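Week 2 Notes: How to Look at Dirt (and Sand, and Gravel)
19 August 2018
By Debora Cattaneo
Print this page | E-mail this page

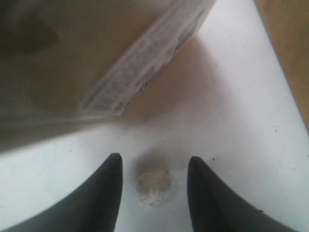

Grain size is where I always start, and I know some of you were hoping for volcanoes, but bear with me! Almost everything we'll do with sediment this term hangs on being able to pick something up and say how big the bits in it are. Size tells you how hard the water or wind had to work to move it. Color comes second, and color is where people get into trouble, so go slowly. Take the little round thing in the photo, pale beige to off-white with brownish and grayish flecks. If you wrote "beige" in your notebook and moved on, you'd have thrown away the best part. Write down the background color, then the fleck colors, then whether the texture looks smooth or grainy (I'd say grainy). And please stop before you get to a name. A speckled look on its own doesn't give you a rock type, a mineral or anything else, and I take points off for guessing.

OK, sizes. The cutoffs you need for the quiz are the ones on the wall chart. Gravel is anything bigger than 2 millimeters across. Sand runs from there down to a sixteenth of a millimeter, and below that you're into silt and then clay. Your eyes can handle gravel and most sand. Silt you can't really see as separate grains, but you can feel it, and the old field trick is to rub a tiny bit between your front teeth. Silt is gritty and clay is creamy. I've done it for years and I'm fine, but don't do it with anything from a roadside or a farm ditch, and you don't have to do it at all if the idea makes you gag.

Next is sorting, which trips people up every single year. Well sorted means the grains are all close to the same size. Poorly sorted means you've got a jumble. Beach and dune sand tends to be well sorted, while the stuff a glacier drops can have boulders sitting in clay. (Engineers say "well graded" when they mean a good mix of sizes, so it's the opposite of how we talk. Xiuying Shen came to us from civil engineering and she still has to stop and think about it.)

Then rounding. Fresh broken grains have sharp corners, and the longer they get knocked around in a river or in the surf, the smoother those corners get. Rounding and sphericity are two different things! A flat skipping stone is beautifully rounded and nowhere near a sphere. A cube is pretty close to equal in every direction and has terrible corners. Draw a couple of each in the margin until it sticks.

I got two good questions after the last class, so I'll put the answers here for everybody.

Montri asked if soft grains round faster than hard ones. Yes, they do. Limestone pebbles lose their corners in a fairly short trip downstream, and quartz takes far longer. So a very round quartz grain has probably been through a lot, maybe even more than one round of being buried, turned to rock and worn out again.

Izzati asked how you tell sand from crushed shell. Put a drop of weak acid on it and watch for fizz, but only in the lab, with goggles on. Shell bits also tend to be flat or curved, so have a look with the hand lens first.

For the sieving lab you'll work in groups of 4. Weigh your sample before you start, stack the sieves with the biggest mesh on top, shake, and weigh what's left on each one. Add those weights up at the end. If you've lost more than a tiny bit, check the mesh and the bench before you blame the scale. Boyang Bai will be running the second lab section and he has the spare hand lenses.

Reading: pages 33 to the end of the chapter, skipping the part on settling speed. We'll get to that once everyone's happy with the math. Bring a small bag of sediment from somewhere near home, a sandwich bag half full is plenty, and write on the bag where you got it.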